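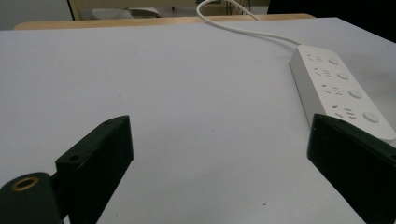
*Handheld gripper at the worktable, with a four-socket power strip. Each group of sockets has its own round switch button.*

## Jeltach Handheld Gripper: Work Gallery

Stondeck supplies the Jeltach handheld gripper to laboratories and training centers that record manual tasks for use in robot programs. This page accompanies the product listing and is maintained by the Noldale office. Last revised May 2, 2024.

**Fingers.** The two black fingers are mounted on opposite sides and angle toward each other. They are supplied as a matched pair and may be replaced separately. Order spare fingers under part number 2167.

**Mounting.** A brass-colored threaded insert is visible in the rounded black mount at left. Screws should be tightened by hand and checked before each session.

**Work surface.** A plain, pale tabletop is recommended for household and office items. Cords may remain attached to an item, as shown, provided that the item is not connected to a live outlet.

**Availability.** The standard kit contains one gripper, one camera bracket and 9 mounting screws. Over 400 kits have been delivered to date. Orders from Buzatu account holders are filled through the Noldale office, and the next shipment is planned for August.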